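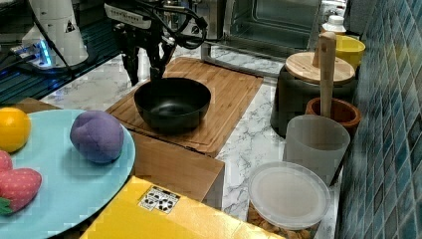 Black bowl on a bamboo board, marble-patterned worktop.

Website inspection checklist, Pludska kitchen shop
Quarterly check, October. Carried out on the live site from a phone, a laptop and the elderly tablet that lives under the till.
Marks used: OK, FIX, WATCH, N/A

1. Hosting and domain

1.1 Domain renewal set to automatic — OK
Comment: Card on file at Hostwood is in date. The one before it wasn't, and the site spent a long weekend advertising car insurance.

1.2 Renewal reminders go to an address someone reads — FIX
Comment: They go to an info@ mailbox holding 3183 unread messages. Point them at the shop address and clear out the old mailbox while you're in there.

1.3 Security certificate valid — OK

1.4 Backup taken and test restore done — WATCH
Comment: Backups run every Monday. The restore was "done in principle", so I've left this open until it is done in practice.

1.5 Old logins removed — FIX
Comment: Four administrators, two of whom have left. One account is called temp2 and has more powers than anybody who works here.

2. Pages and links

2.1 Home page loads on mobile data — WATCH
Comment: It loads. I had time to read the back of a cereal packet first. The banner video is the culprit, and it's muted and mostly of steam.

2.2 Broken links — FIX
Comment: 22 found, nearly all in the recipe section. Most point to the old blog, which was moved without a forwarding address. Redirect them to the matching new pages and don't send the lot to the home page.

2.3 Page titles unique and sensible — FIX
Comment: 57 product pages share the title "Product". Searchers may be after something more specific. Item name first, shop name last.

2.4 Search box works — OK
Comment: Searching "colander" finds colanders. Searching "collander" also finds colanders, which is kinder than I expected.

2.5 Error page helpful — OK
Comment: The joke on it has aged, but there's a link back to the shop.

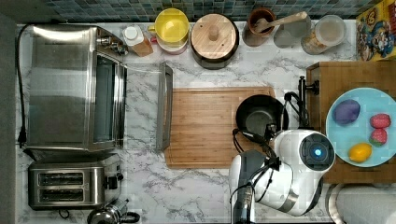
Toaster oven, toaster and jars along the tiled wall.

3. Business details

3.1 Name, address and phone number match everywhere — FIX
Comment: The footer has the new phone number, the contact page has the old one, and the Nedico directory has one belonging to a very patient dentist. Correct the directory first, as other sites copy from it.

3.2 Opening hours — FIX
Comment: Contact page says nine to five. Door says half past nine. The door is right.

3.3 Map pin in the correct place — WATCH
Comment: Pin has crept back to the rear car park. Moved again. Look at it in a fortnight.

3.4 Delivery and returns pages agree with each other — FIX
Comment: One offers returns within 30 days, the other "a reasonable period". Pick the first.

4. Forms and checkout

4.1 Contact form delivers — OK
Comment: Test message arrived in the inbox in under a minute, along with one from August, cause unknown. The August customer has had a reply and an apology.

4.2 Newsletter sign-up box left unticked by default — FIX
Comment: It was ticked. I have unticked it. Please stop ticking it.

4.3 Unsubscribe link works — OK
Comment: Two clicks and no survey.

4.4 Test order placed and refunded — OK
Comment: One wooden spoon, delivered to myself on paper only. The confirmation email calls me "Dear [first name]", so call this OK with a wince.

4.5 Discount codes expired as planned — FIX
Comment: SPRING still works. It has worked through two springs.

5. Statistics

5.1 Visitor counts recording — WATCH
Comment: Hunt reports 2000 visits for the month. A fair share of those are us, looking at the site to see if anyone has looked at the site. Exclude the shop's own connection before quoting the figure to the bank again.

5.2 Cookie notice matches what is used — FIX
Comment: It lists a chat tool we dropped last year and says nothing of the one that replaced it.

5.3 Printed leaflets use a trackable web address — N/A
Comment: No leaflets this quarter. There's still a box of the last lot behind the stockroom door.

Order of work
Today: 1.5, 3.1, 3.2, 4.5
This week: 1.2, 3.4, 5.2, and the greeting at 4.4
Before the Christmas range goes up: 2.2, 2.3, a real restore for 1.4, and a decision about the steam

Item 4.2 is done. Check it again on Monday anyway.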